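Brondar Bench Mat and Tape Kit

I've been through a lot of bench mats, and this is the one I keep under my small arm! You get one dark gray mat, 2 rolls of white masking tape and the little setup card I wrote after I got fed up with re-taping every week.

Setting up is easy. Wipe the table, lay the mat square to the arm's base plate and press tape over the corners first. Then do the power cable – leave a loose bend near the base and tape it down to the wood further along, so it can't creep onto the mat. With the power off, swing the arm through its whole reach by hand and watch that cable.

Every 70 hours I peel up any tape that's lifting and put down fresh. I also wipe the finger pads with a dry cloth and look over the wire at the wrist for rubbing. My own mat has done 3,604 pick cycles since October and it's scuffed, but it still lies flat. The Soler mat I had before curled at 1,000!

For a first test, put out a lid and a small block and leave space between them.

Green lid, white block, mat taped down: 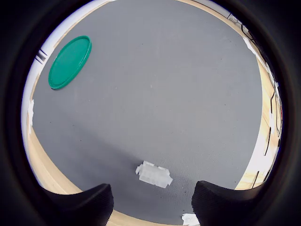
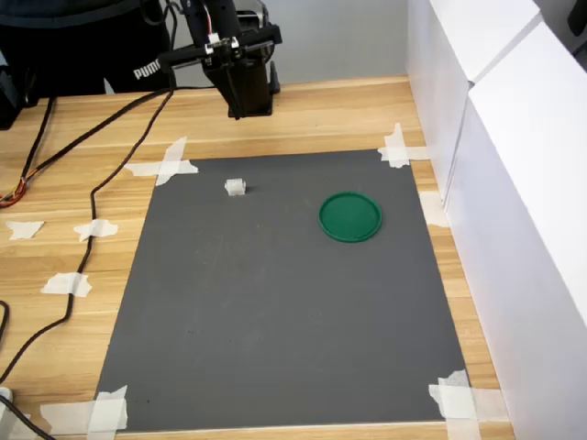
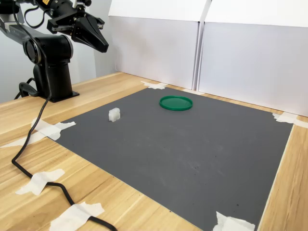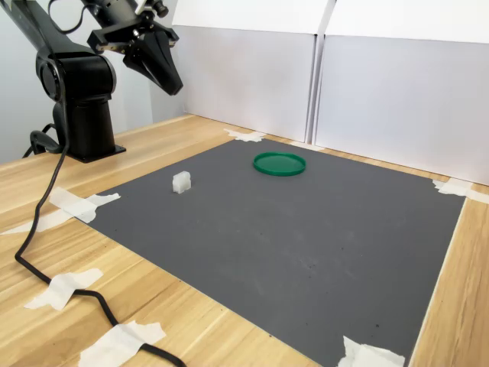
Edgardo Enriquez: Got mine last week and the tape holds well on my oak bench. I'd add one thing to the card – mark the base plate outline in pencil before you unbolt it, or you'll be lining the mat up all over again.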